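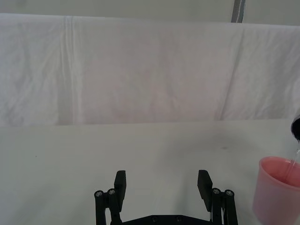 *Pink plastic cup on the table, liquid in it.*

Pouring from an insulated bottle into a small cup without soaking the table. Quick notes, typed up 17/05/2020, because I keep getting asked and keep typing the same email.

Works for tea, water, squash, whatever. I use a tall one with a screw cap and a plain metal neck. If yours has a push-button spout most of this won't matter to you, skip to cleaning.

## What you need

- insulated bottle, screw cap type
- small cup, plastic is fine for cold or lukewarm stuff
- a flat table
- dish towel, folded in 4

Don't use a thin plastic cup for tea straight out of the bottle. Those bottles hold heat way longer than you think. Let it sit, or get a mug.

## Before you pour

Don't fill the bottle to the top. Stop below the threads. If the liquid is up in the threads it gets squeezed out when you screw the cap on, and then again when you take the cap off, and you get a ring of tea on the table before you've even started.

Cup goes on the table. Not in your hand. Everybody wants to hold the cup up to the bottle and then both things are moving. Put it down, leave it down.

Cap off, all the way off, put it somewhere upside down so the inside doesn't pick up crumbs. I used to pour with the cap just loosened. Don't. It dribbles out sideways through the threads and you can't aim it at all.

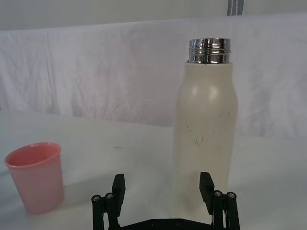 Give yourself room. Bottle on one side, cup on the other, a hand's width or more between them. If they're touching you'll knock the cup when you go to pick up the bottle. Righties put the bottle on the right, lefties flip it.

Check the neck before you pour. Bare metal threads hold on to old drips and sugar, and a crusty thread sends the stream off to one side. Wipe with the towel, one turn round, done.

## The pour

1. Grip the bottle around the body, lower half. Not the shoulder. The shoulder tapers and your hand slides up it.
2. Lift, bring the neck over the cup. Just over the rim, close but not resting on it. A light cup tips if you lean a full bottle on it.
3. Tip slowly until it starts. First bit is the worst, if you go too slow it runs back down the outside of the neck. So slow up to the point it starts, then a bit more tilt right away so it clears the lip.
4. Keep it steady. If it starts to glug you've tipped too far, air is fighting its way in. Bring it back a touch.
5. Stop early. More comes out after you decide to stop than you expect. Leave a finger of space under the rim.
6. Bring the bottle upright in one quick move, small twist of the wrist at the end. Twist catches the last drop on the lip.

That's it really. Step 3 is where it goes wrong for most people.

Full bottle is heavy, use two hands, one under the base. Oisín Ó Gríofa does it with two hands even when it's nearly empty and his table is cleaner than mine so maybe just always do that.

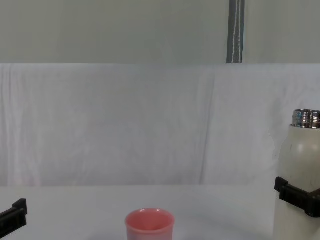

Set the bottle down before you pick up the cup. One thing at a time. And keep hold of it untill the base is flat on the table, tall bottles rock if you let go on an angle.

Cap back on if there's anything left in it. Heat goes out the top fast with it open.

## If it still drips

- Too full. Pour a little off over the sink first.
- Lip has a ding in it. Run a finger round (bottle empty, obviously). A dent makes its own little channel. Pour from the other side.
- Pouring from too high up. It splashes, looks like a drip problem, isn't.
- Cup too narrow. Get a wider one, I'm serious. My old Heffernan cup was so skinny I missed it half the time.

## Cleaning

Warm water, drop of dish soap, bottle brush. Do the threads with an old toothbrush, both the neck and the inside of the cap. Rinse twice. Leave it open to dry overnight, neck down on a rack if it'll balance.

Tea stains inside: spoon of baking soda, fill with hot water, leave it 2 hours, rinse. Cap OFF while it's soaking.

Scuffs on the outside: damp cloth and a bit of baking soda paste gets the dark rubbed-on marks. Real scratches stay. Don't use a scouring pad, it takes the finish off, did that to one in August and it's got a bald patch now.

Plastic cups pick up a smell if you leave tea in them. Same baking soda trick, shorter soak.

Will add a bit about pouring into the narrow kids cups when I get teh time.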